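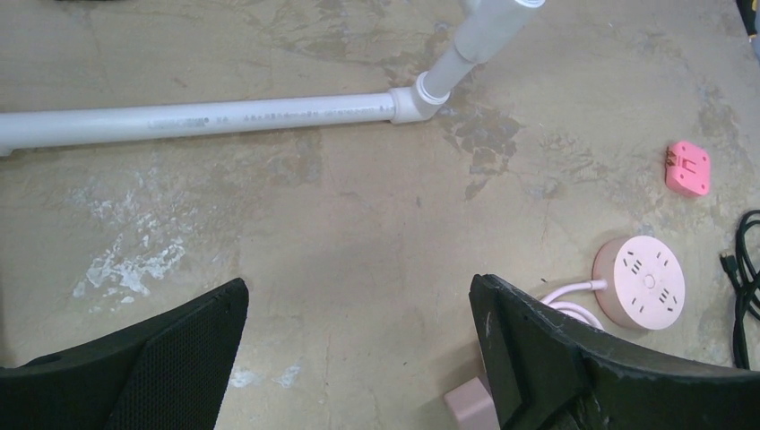
Ticket 538: Arm stops short on pipe pickup

Search tickets Go

Opened by: Kwame Opoku
Project: Noken (floor pickup arm, Belside shared workshop)
Status: open, but so much better than it was

Problem

Noken goes down for the white PVC run on the concrete, gets the fingers nicely apart, then halts above the pipe and throws a reach fault. It does fine on the foam blocks. Pipe is the whole point of this build, so I really want this one!

Log

29/11/2024, first try. Straight piece with the elbow and the short riser on it. Ten attempts, fault on nearly all of them. Power cycled, same thing.

Second try. Turned the run so the riser points away from the arm. No change. Swapped the left finger pad for the spare mesh one, no change either (but it grips foam like crazy now, keep it).

Third try. Kanyarat asked what floor height I had in the config. It was 78 mm, left over from when the base sat on the Hitia bench. Base is on the floor now. Set it to 2 and the fingers went right down to the concrete on the next run. I may have yelled.

Reply from Kanyarat Sriwong

Glad it was that! Two more things to look at. Your wrist view has the pink power strip and its cable right by the right finger, and the cable loops behind it. Move all that back before you try any sideways sweep, and the black cable too. Also, drop the closing speed. PVC is slick and the elbow end is going to swing when you lift.

Reply from Kwame

Speed is down to half and the swing is way smaller. Grabbing nearer the elbow helps a lot, it balances so much better there. Got roughly 100 cycles in after that with three drops, all of them on the long end.

Still to do
- Power strip over to the wall side
- Put floor height in the startup check so it asks every time
- Try the Akpalu pads on the long end
- Lift with the coupling off, then on, same grip point

Leaving this open until the long end holds.

Contact the workshop | © Belside Workshop | Back to top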